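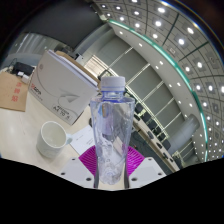 LIKGATE, March 6, 2024 - The big meeting rooms at the Honorato building are getting their tables back, and the people who work there could hardly be happier about it. A clear-the-desk drive that started on the third floor has now spread through the whole office, and the results are easy to like.

The idea is simple. At the end of each meeting, everyone takes 12 minutes to put things where they belong. Mugs go to the kitchen, pens go in a tray, empty water bottles go in the recycling bin, and paper is either filed or shredded. Then the next group walks into a room that's ready to use!

Claltby, the design firm that rents most of the building, has been trying some version of this since September. The first tries were a bit rough. There were posters, then reminder emails, then a sign-up sheet that got lost under a pile of other sheets. What finally worked was putting bins and trays right in the rooms, so that tidying up takes a few steps instead of a trip down the hall. 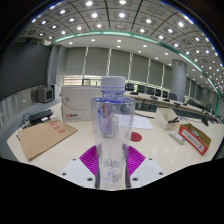 Bottles have been the biggest win so far. The office has collected 1,163 of them for recycling since the drive began, and the bins by the elevators had to be swapped for larger ones. Caps stay on, labels can stay on too, and anything with a little water left gets poured out first - the plants by the windows are doing very well this year.

Packaging is next. Sample boxes and padded mailers arrive every day, and many of them used to sit on tables for weeks. Lumico, the supply shop on the ground floor, has offered to take clean cardboard and use it again for its own deliveries. The first pickup filled 45 flattened boxes' worth of space in the van.
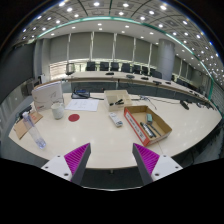
Small supplies are the part that staff seem to enjoy most. Every room will get its own open tray for the things that wander off, and any sturdy carton will do the job. A brown cardboard one on the curved white table already holds a black marker, a pen and a little teal-green eraser, with the remote control lying on the tabletop close by. Matching trays were considered and dropped, and the reused boxes have a charm of their own.

The drive now covers 95 desks as well as the meeting rooms. Claltby plans to keep it going through September, and other tenants in the building are welcome to join. Spare trays can be picked up at the Lumico counter during shop hours.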